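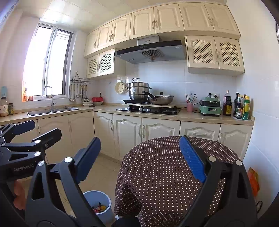

Tire program: report to Drosetti, 23/05/2021

We have run 43 of the 80 laps you paid for at Cestville. Six sets of the Skiludside compound are used up. The supplier promised steadier pressure on long runs, and I don't see it yet. The right rear still fades first, same as in February.

Su puts the blame on track temperature. Maybe -- but the old tires ran on the same asphalt and held up better.

Money spent: 46 percent of the grant. I would not order more sets until the remaining laps are done. Lap charts go out with the next invoice.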